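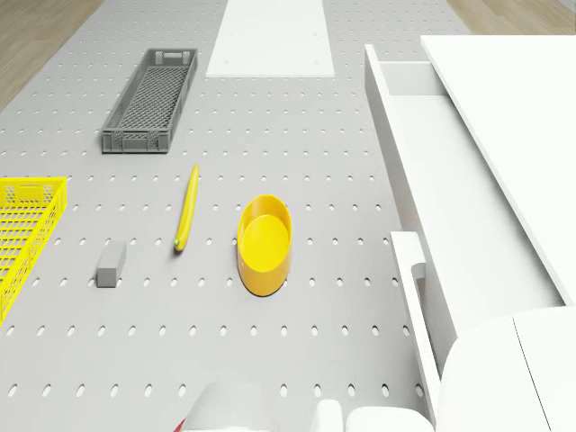

Workshop tips: simulate first, but don't trust it

Everyone at the Bratden shed swears by testing in simulation before drilling anything. Fine. A few notes for the unconvinced.

Keep the virtual bench dull. A banana, a bowl and a small grey block are plenty to practise grasps on.

Pull the drawer partway out before you plan a reach into it. Our real one sticks, and no setting I've found in Prundo copies that.

Measure your own pegboard. The model's holes line up beautifully. Mine, bought second-hand, don't.

Ignore success rates. We got up to 80 per cent on screen and far less on the bench that Wednesday.

Leave the mesh crates in. Thin slats and handle holes are where fingers catch.

Budget: 600 for the arm, 39 for brackets.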